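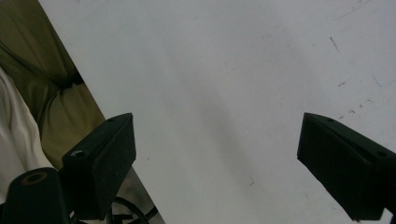
Small dark marks on a matte white tabletop, what takes them off?

Posted by Inese Dzene in Furniture and Surfaces

I have a white table with a matte top, bought secondhand when we moved to Stetport. It has picked up a scattering of small marks: little specks, a couple of thin dark streaks and one small hooked one. They are worse on one side. Dish soap and a cloth did nothing. I don't know what the top is made of, and there is no label underneath. The seller thought it came from De Graaf but had no paperwork.

I don't want to end up with a shiny patch in the middle of a matte table. Is there an order I should try things in? I have baking soda, rubbing alcohol and a melamine sponge in the house already.

Baiba Baranauskienė

Run a fingernail across each mark first. If the nail catches, it's a scratch with dirt in it and no cleaner will take it out completely. If it feels smooth, the mark is sitting on top and you have a good chance.

For the smooth ones:

Start with a plain white pencil eraser. It works on rubber and shoe-type scuffs, and it's easy to stop if you don't like what you see.

Next, warm water and the melamine sponge, well wrung out, with almost no pressure. Use it on the mark only, 20 seconds, then wipe and let it dry before you judge. The sponge is a fine abrasive and it will polish a matte finish if you lean on it.

Leave the alcohol for last. Test it under the table or on an edge. If the cloth picks up white, the top is painted and you should stop there.

I'd skip the baking soda. On my own desk it left a dull ring that I could see every evening with the lamp on.

For the scratches, wipe the dirt out with a damp cotton swab and then decide if you can live with them. I have two on mine and I left them.

terton_flats

Magic eraser. Takes 2 minutes.

paintedpine

If it does turn out to be painted, don't use the sponge at all, it went right through the finish on my shelf. I sanded the whole thing with 600 grit and repainted. Brikmont sells a matte white in small cans but check it against the table in daylight, there are a lot of whites and mine came out too yellow.

Inese Dzene

Thanks. The eraser took off most of the specks. The long streak catches my nail so I'm leaving it for now. Will test the alcohol underneath this weekend.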